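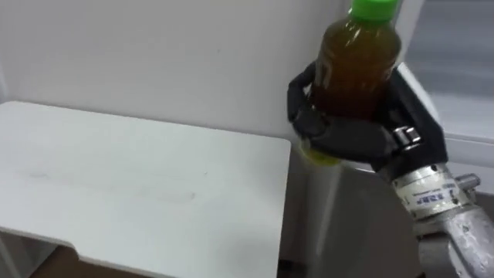 How long does it take to swap one hand for another?

Allow 2 minutes if the cable is already threaded, and a good deal longer the first time. The Lundis and Wekau hands share the same bolt pattern at the wrist, so the arm itself stays where it is. The Rizk gripper needs an adapter ring, kept in the top drawer with the short hex keys.

Which grippers are in the comparison?

Three at the moment. The Lundis is a five-fingered hand with a motor for each finger. The Wekau is also a hand, but its last two fingers move together. The Rizk is a plain parallel gripper with rubber pads, and it is there as a baseline. We had hoped to include a suction gripper as well, but the one we were offered needed more air than our compressor can supply.

Why test hands at all if a parallel gripper is cheaper?

For most boxes and blocks we would use the parallel gripper and stop there. Bottles, handles and soft packets are where the results begin to differ. A hand can wrap round a drinks bottle and keep it upright while the arm changes direction. The Rizk can do this too, but the pads have to meet the bottle fairly close to its middle, and a filled bottle tends to tilt if they don't.

What objects do you use?

Ordinary shop items: drinks bottles, tins, a mug, a sponge, a folded cloth and a few cardboard cartons. The full list is on the sheet beside the controller. Please don't add objects of your own to a logged run. If you want to try something else, do it as a free run and leave the log switched off.

Do the bottles have to be full?

Only for the carrying test. A full bottle and an empty one are listed as separate objects, because a thin plastic bottle with nothing in it gives way under a grip that suits a full one. Check that the cap is tight before you start. A spill on the wrist connector cost us most of November.

How many runs have been done so far?

The log holds 385 runs, of which 233 were made with the two hands and the rest with the Rizk. That split is uneven and we know it. The parallel gripper was ready first and Zhenhua Yu ran it while we waited for the Wekau to come back from repair. Success rates are worked out per object and per gripper, so the extra Rizk runs don't count against the others.

What counts as a success?

The object is lifted, carried to the target and set down the right way up, with no one touching it. A slip during the carry is still a success if the object arrives, but it has to be noted in the last column. Dropped, knocked over or put down outside the target is a fail. If the controller stops with an error before the fingers close, the run is void and should be repeated.

Which controller should I use?

The Dirier, unless you have been told otherwise. It runs all three grippers from the same menu, and it remembers the force limit for each one. The older controller still works with the Rizk – it is slower to start and does not save finger positions, so runs made on it can't go in the log.

Where do I set the grip force?

Under Tool, then Limits. Each object has a starting value on the sheet. Go up in small steps from there. Hjørdis Lindqvist keeps the sheet up to date, so tell her if a value is clearly wrong and she will change it for everyone. Please don't write over the printed figures in pen.

The fingers close but the object slips. What should I check?

Start with the surface of the fingertips. Dust and skin grease make more difference than you might expect, and a wipe with a lint-free cloth often cures it. After that, look at the approach height. Most slips with bottles come from gripping too near the shoulder, where the sides slope inwards. Raise the force only when both of those have been ruled out.

Does the camera need recalibrating after a hand swap?

No, as long as it hasn't been moved. The tool length does need changing, since the Lundis is longer than the Wekau, and the controller will not warn you. Choose the right tool name from the list and do one slow move above the table before the first run.

Can I book the arm for my own project?

Yes, after 4 p.m. or when the booking page shows a free slot. Leave whichever gripper you used on the arm and write its name on the board.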